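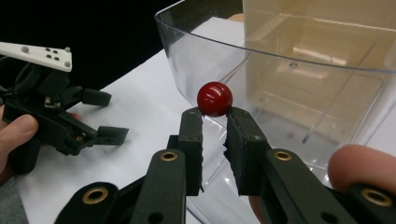 Collecting hand-held demonstrations for small-object picking

Project report, Asger Thygesen and Qistina Sopacua

1. Aim

Our project was to build a set of examples from which a two-armed robot could learn to move small objects in and out of containers. We did not train the final policy ourselves. The group working on Villitz, the learning side of the project, needed 2,000 usable demonstrations by the end of June, and our job was to plan the tasks, record them and throw out the bad ones.

2. Method

All demonstrations were done by hand. The person recording holds one gripper in each hand and does the task as the robot would have to, using only the jaws. We chose this over driving the arms by remote control after a short trial in which each remote attempt took far too long and tired us both.

We wrote four tasks. The one we spent most time on was the ball and bowl task, where a small red ball is picked up with one gripper and moved over the wall of a clear plastic bowl. A ball is awkward for two flat jaws. If it is gripped only at the tips it can roll out, and if the jaws go too low they hit the table first. We wanted both kinds of grip in the set, so we did not tell people where to hold it.

The clear bowl was Qistina's suggestion. Our first plan used a solid blue one, but the Villitz group expected to meet transparent containers later and asked for some early. It made labelling harder. The wall catches the light, and in some recordings it was difficult to say at which moment the ball passed the rim. We settled on marking the moment the jaws opened instead.

Sessions lasted 40 minutes, with a break before changing task. Each person recorded up to 60 attempts in a session. After that the movements became careless, and we could see it in the paths.

3. Checking the data

Every recording went through Tarigan, the checking script Asger wrote in the first month. It rejects a recording if tracking of either gripper is lost, or if the file has gaps in time. Whatever passed was then watched by one of us at double speed.

We kept failed grasps if the person recovered and finished the task. Dropped balls that rolled off the table were removed. Looking back, we should have saved these in a separate folder — the Villitz group later asked for them and we had already deleted the first batch.

4. Results

We delivered the full number, of which 500 were ball and bowl. The most common fault was lost tracking, usually when one hand passed in front of the other. Moving the start positions further apart helped with this, but it also made the movements less varied than we had wanted.

5. What we would change

The lighting should be fixed before the first session. Ours changed with the time of day, and recordings made after four in the afternoon have long shadows. We would also bring in more people, as most of the set shows only two ways of working — Asger's slow one and Qistina's quick one.

The task sheets and the script are in the project folder under Tarigan, with a short note on how to run it.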